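Booking support: Ticket 349 – Apartment in Clornulitz, night entrance code not accepted, safety advice wanted

Status: Solved, open for comments
Category: Arrival / Safety and access
Product: Grillow travel app, Revex door lock

Opening message

Hello support team. I am writing in the same night because I want that everything is fresh in my mind. I booked through Grillow an apartment with kitchen in the old part of Clornulitz, four nights, two adults. We arrived by the late train and we stood in front of the building at 23:40. The app showed a door code, 2000, and the text "valid from 15:00". The keypad of the Revex lock gave a red light and two short sounds every time.

I have read before the trip that the streets between the station and the river are quiet but not well lighted, and that visitors should not stand there long with luggage. So my question has two parts. First, what is wrong with the code. Second, what should a guest do when he is outside at this hour and the phone line of the host is not answering. I did not find the second thing anywhere in your help pages.

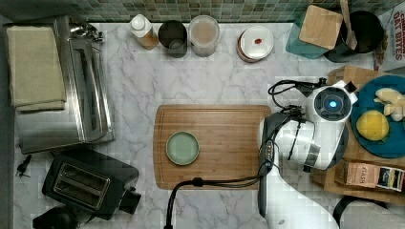 Reading time: 6 min

What I tried, in order

23:40. Code entered with the # key at the end. Red light.

23:42. Code entered without the # key. No light at all, the keypad went dark after a few seconds.

23:45. I closed the Grillow app and opened it again. The same code was shown. I made a screenshot.

23:47. I called the host number. It rang for long and then went to a voice message in the local language, which I don't understand well.

23:52. I called your night line. The waiting message said that I am number seven in the line. I stayed on the line with the speaker on.

23:58. A tram stopped at the corner and several people got off. Nobody disturbed us, I want to be fair about this. But we moved with the suitcases to the hotel entrance on the other side of the square, where there is light and a night porter.

00:10. Your night line answered. The agent asked for the booking number and the number on the small plate above the door. I had to walk back to read it. It was 117.

00:14. The agent said that my booking is for number 118, and that the map pin in the app is placed on the wrong side of the passage. The right door is inside the passage, on the left, after the bicycle stands. From the street it is not possible to see it.

00:21. At the right door the code was accepted the first time, with the # key. Green light.

Reply from support

Thank you for the detailed log, it is very helpful. We confirm that the pin was wrong. The building has two entrances with the same model of Revex lock, and the one at the street belongs to a different owner. We have moved the pin and asked the host to add a photo of the passage. The change should be visible in the app after the next refresh.

We are sorry for the wait on the night line. For arrivals after 22:00 you can also send the word DOOR in the chat of the booking. This goes to a separate list and is normally answered sooner.

Guest, second message

Thank you. I did not know about the word DOOR. I looked again in the confirmation email and it is there, but in the part under the cancellation rules. I think few people will read until this place when they have two suitcases and a tired wife.

I have still one question about safety. The street lock, at number 117, did not block after my wrong tries. I entered the code at least five times. Is this normal? If a stranger can try without limit, then the lock is not so safe for the people who sleep inside. I understand that it is not your building, but ours has the same model.

Reply from support

We asked the lock company. The model in your building pauses for some minutes after several wrong entries. The dark keypad that you saw at 23:42 was probably this pause. Your later attempts were not counted while it was dark. We can't check the settings of the lock at the street door, but we have informed the owner through the host.

Your own code will be changed today to a random one. Code 2000 was a default value which the host did not replace, and this is against our rules. You will receive the new code by message before 12:00. 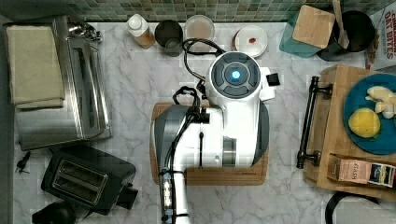 Guest, third message

The new code came at 11:35 and it works on both the passage door and the apartment door. I tested each one three times, also with the door open, so that we would not be locked out again.

For other guests who find this ticket, I write down what I learned about arriving late in Clornulitz. I am not an expert on the town, I only stayed there four nights.

From the station, take the exit on the river side. The other exit closes in the evening and you must go around by a small street with almost no lamps. There is a taxi stand in front, and the official cars have a four-sided lamp on the roof. We paid a fixed price the second time and it was written on a paper inside the car.

If you walk, stay on the tram street until the square. It is a bit longer than what the map suggests, but there are shops open late and other people. The map in the phone wants to send you through the park. In daytime the park is nice. At night we saw only a few persons there and we did not like to try it.

Around the market hall be careful with bags. A sign at the tram stop warns for pickpockets in several languages. We had no problem, I carried my wallet in the front pocket as I always do.

Save the emergency number and the address in the local writing before you leave home. The driver could not read my version of the street name, and my battery was at 9 percent.

Reply from support

Thank you, we have linked this message from the arrival page for the town. One small correction: the river side exit stays open until the last train has arrived, and after that the station is closed completely. Guests with a very late train should not plan to wait inside.

We have also added 717 points to your Grillow account for the trouble. They can be used for the next booking and they don't expire this year.

Is it fine for you if we close the ticket?

Guest, fourth message

Yes, you can close it. The points are visible in the account. The pin in the app is now at the passage, I checked it on my phone and also on the phone of my wife. On her phone it was necessary to log out first, the old pin stayed there until she did it. Maybe you can add this to the help page.

Ticket notes

Cause: wrong map pin, second entrance with same lock model, default code not replaced by host.
Fix: pin moved, code changed, host informed.
Open point: photo of the passage not yet received from host. Reminder sent.
Open point: old pin can remain in the app until the user logs out. Passed to the app team.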